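## 4. What we learned from the open day

We had planned the October open day at Florton as a bit of outreach and nothing more. I'd put it in the project calendar under "public engagement", booked the storage area where the Collano kit lives, and assumed we'd lose an afternoon of proper data. In the end it gave us more to chew on than the two weeks either side of it, and that's why it gets a section to itself.

Some background first. The task was the tray one from Section 3: the robot takes a black moulded tray and deals with it between the shelf and the bin, using its two arms as it sees fit. The software was the same Tuvevach build we'd used in the lab, with no tuning for the day. I was quite strict with myself about that. I did want to tweak the approach speed the night before (who wouldn't, with visitors coming?) and I left it alone.

We ran 94 attempts in front of visitors, in 7 sessions, starting at ten in the morning and packing up a bit after four. Of those, 65 counted as a clean success by the rule in Section 3.2, meaning the tray ended up where it was meant to be with nobody stepping in. The lab rate for the same build was higher, and I'll come back to why I think that is. Each session began with a short chat from me, then the runs, then as many questions as people could fit in before the next lot arrived.
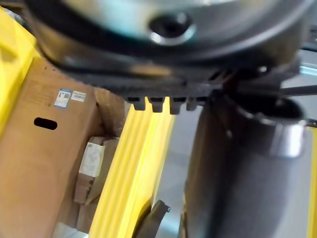 **Figure 4.** Wrist camera view, taken close to a yellow upright at the Florton open day.

Wrist views were the thing visitors asked about most, and I hadn't seen that coming at all. We had the feeds up on a monitor to one side, more or less as decoration, and people drifted over to it in every single session. They expected the robot to "see" the room the way they did. What they got instead was a screen like Figure 4, where the wrist housing hangs blurred across most of the top, a big dark cylinder fills a good part of the lower right, and a yellow upright has to squeeze in between that and the cardboard boxes. One visitor asked me how on earth it found anything! It's a fair question. My answer was that the wrist view only has to be good for the last little bit of the reach, and that the wider view does the rest, but saying it out loud with people looking at the monitor made me notice how much we'd been leaning on that split without ever testing it. So we tested it afterwards, and the results are in Section 5.

The other thing people picked up on was waiting. Our robot pauses before it commits to a grasp -- it's checking its own estimate, and in the logs the pause looks like nothing much. Standing next to it with a crowd, it feels like ages. People leaned in, or started talking, or asked me if it had crashed. I found myself filling the gaps with chatter, and by the third session I had a little speech ready for it. We've since shortened the pause where the estimate is already steady, which we'd probably never have bothered with if I hadn't had to stand there.

Now for the failures. I went through the logs with a cup of tea and sorted them by hand, and I'll admit the sorting is a bit rough. The largest group was trays picked up at a poor angle. These trays are glossy, and the light at Florton comes in differently from the light in our lab, so the edge estimate wandered more than we're used to. A smaller group came down to the tray touching something on the way across, usually late in a move that had gone well up to then. The rest I'd call odds and ends.

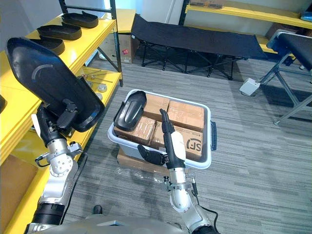

I don't want to blame the crowd for any of this, though I did look. My first guess was that people moving about behind the shelving would upset the wide view. I split the runs by how busy the session was and couldn't find a pattern worth reporting, and with so few sessions I'd be wary of one if I had. Light is my best bet. The morning sessions went better than the ones after lunch, and the sun had come round by then, but we didn't have a light meter with us (we do now) so please take that as a hunch.

There were only 3 stops where I pressed the button myself. Two were me being jumpy: I went back to the logs and the arm was well inside its limits both times. The third was a good stop, as the hand had started to close early and I didn't like where the thumb was heading. I've counted all of them as failures. That's a little harsh on the robot, but the rule says nobody steps in, and I stepped in.

A word on the visitors' own suggestions, which we wrote down on a sheet by the door. Plenty were about speed. Several people wanted the spare hand to do more while the other one was holding the tray, and that matches something our colleagues on the Ra project have been telling us for months. I'd always put it off as a nice extra. After hearing it from people who had watched the thing for ten minutes and had no stake in it, I moved it up the list, and the two-handed variant in Section 6 came straight out of that.

If you're thinking of doing something similar, I'd say freeze the build early and keep every run, including the embarrassing ones. Put the camera feeds where people can get at them, too. I'd also leave longer gaps between sessions than we did -- around ten minutes would have let me write notes while the runs were still fresh, and the comments column for the last session is thinner than I'd like. The full run table, with my hand-sorted labels, is in Appendix B.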